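Bultberg's apple swap is back, and it has moved down the hill

I wasn't planning to write about apples again this fall, but then I walked past the old feed store on Susard Street and saw the hand-painted sign in the window, so I guess I am! The Bultberg apple swap is back in October after skipping last year, and it has a new home with a much bigger parking lot (if you ever tried to back out of the old one, you know why I'm leading with that).

If you're new in town, it works like this. You bring a bag of apples from your tree, you get a paper ticket for each bag, and you trade the tickets for whatever somebody else has grown. No tree? You can buy tickets for 3 dollars apiece at the door. I don't have a tree anymore – we lost ours in the ice storm – so I'll be in the ticket line with everybody else, trying not to look at what's going fast.

Genji Kawaguchi is running things again, and I caught him on the phone while he was hauling crates. He told me some 200 households have signed up so far, which is more than he had room for at the old place. "I said yes to all of them and then I went and looked for a bigger building," he said. He's also hoping to top the last swap, when 855 pounds of fruit changed hands before lunch and they ran out of bags. I remember the bags! I carried mine home in my sweater.

The other news is the cider press. Hattori Orchard, out past the reservoir, is lending its hand-cranked one for the whole morning, and you can bring your bruised fruit and go home with juice. You need your own clean jug with a lid. Last time the press was in town the line went out the door and my neighbor waited an hour for a quart, so I'd go there first and swap second. Kids can take a turn at the crank if there's a grown-up with them.

There's a pie table too, of course. Entries have to be dropped off by 9 in the morning, and please write down if there are nuts in it. I've been asked to judge and I've said no, because I have to live here. The Dasimeo Bakery is giving the winner a rolling pin and a month of free bread, and I would like to know how a person gets into the bread part without the pie part.

A few odds and ends. Pears are fine this year, crab apples are fine if you label them, and windfalls go straight to the press. Dogs stay outside. If you have a tree you can't name, bring two or three apples with the leaves on and Genji will have a go at it – he got my aunt's on the first try after she'd been calling it the wrong thing for 30 years. Leftovers go to the school kitchen in the afternoon, and they could really use someone with a pickup.

Doors open at 8:30 and it all winds down at noon. Tickets are cash only, same as ever. The street spots out front are for unloading, so pull around back once you've dropped off your bags.
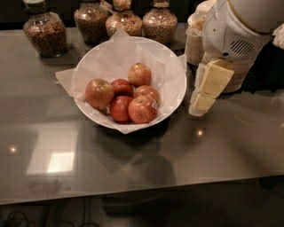
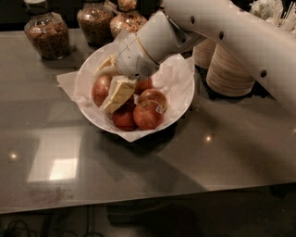

Apples in a white bowl, both times, with a pale yellow block in a see-through sort of wrapper in the second picture.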